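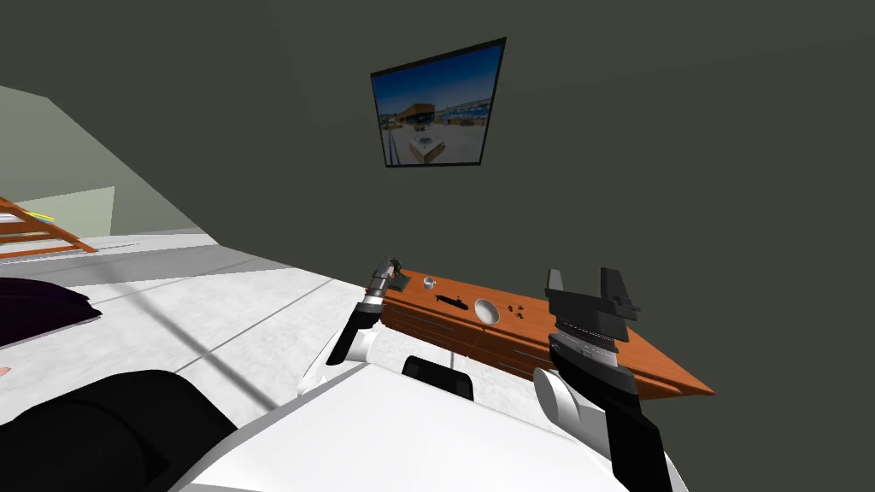
Chapter 4
Gathering Examples

When I started in this line of work I figured the hard part would be the learning. You pick a method, you fight with it for a few months, and then the robot does the thing. So I spent my first February at Kodstead reading papers about methods and almost no time at all on the examples I was going to feed them. I had 90 of those, all recorded by me in one long afternoon, and I was pretty proud of them!

The task was small. Pick up a cup from a desk, put it down next to a bowl. I drove the arms myself through a headset and a pair of hand controllers, in simulation, and saved every run that ended with the cup standing up. Then I trained on the lot and watched the result reach, very smoothly, for a spot on the desk where the cup wasn't. I had started almost every run with the cup in the same place (I liked that place, it was easy to get to), and so that was the place the robot learned.

Rattana Pongsiri, who had the desk across from mine, looked through my recordings and asked me one thing: "What does it do when it misses?" I had no idea. I'd thrown out every run where I fumbled, including the ones where I fumbled and then fixed it, and those were the ones she wanted to see. We spent the next week collecting again, this time moving the cup before each run and keeping the recoveries in. That second set is the one I still use for teaching, and you'll meet it again in Section 4.3 under the name Iltside.

This chapter is about everything that happens before you press the train button. We'll start with what goes into one example: what the robot sees from its head, where its joints are, what the person driving it told it to do, and how those three get lined up in time. That last bit sounds dull, and I'd have skipped it too, but a lag between the picture and the command can spoil a whole day of driving. Then we'll get into how many examples you need, which is the question I get most in email. My answer for the cup task ended up being around 983. Please don't copy that number onto your own task.

After that comes a longish section on the people doing the driving. Nipon Chaimongkol and I once compared 11 drivers on the same desk task, and they were so different from each other that I could tell who was driving just from how the left arm waited. A learning system picks up on that kind of thing as well. Should you mix drivers or stick with one? I've changed my mind on this twice, and I'll give you both sides.

You'll need the simulator set up from Chapter 2 and the Stesier scene files, plus enough disk space for 18 practice recordings. If your controllers drift, go back and redo the calibration now, before Exercise 4.1.

4.1 What Counts as One Example

Let's take a single run and open it up. Mine begins when the driver closes a hand on the controller and ends when both arms are back at rest, and I keep the waiting at either end.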